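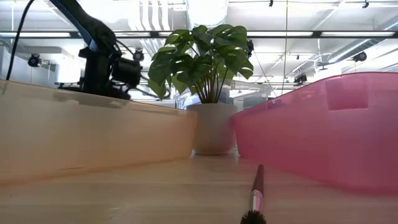
18 September 2022

Sponsored swim, Inach pool. Final count and notes.

Swim ran from 07.00 to 15.30 in two lanes, 25 m length. Target for the hospice transport fund was 200 lengths per team. Navwood did 225, Lencho did 548 between nine swimmers, which is a good deal more than they pledged for. Zadero entered late and stopped at 120 after lunch, two of their people having left for a train.

Lap sheets: the new layout with ten boxes to a row is easier to add up than the old tally marks. One sheet from lane two got splashed and the ink ran on the bottom row. Sem Dierckx had kept a second sheet for the same hour and the totals agreed, so I used his. Next time pencil for everyone.

Lane two clock lost time again against my watch. No effect on the result, as only lengths are paid on, but the changeovers drifted and by the afternoon the Lencho swimmers were going in before their slot. Must ask the pool whether the battery is ours to replace.

Pledge forms. Most are per length, a few are a flat sum, and three have both columns filled in. I have written to those three sponsors and left them out of the total until they reply. Tax relief box unticked on a whole page of the Navwood forms — same handwriting all the way down, so probably one person collecting at work. Sent the page back with a note.

Cash counted twice and bagged by coin. It goes to the bank tomorrow. Card reader worked at the entrance but not in the changing corridor, where there is no signal. Moved the table to the entrance at ten and left it there.

Water temperature was read at the start and at noon, both within the range the pool gives. One cramp, lane one, swimmer out and resting for a quarter of an hour, then back in. Entered in the book.

Still to do: thank-you letters, return of the borrowed lane numbers, hire invoice. The hospice would like the money before December, when the minibus lease comes up. Late pledges close in four weeks.

Shoulder sore. I swam 30 lengths for Navwood, more than I had trained for.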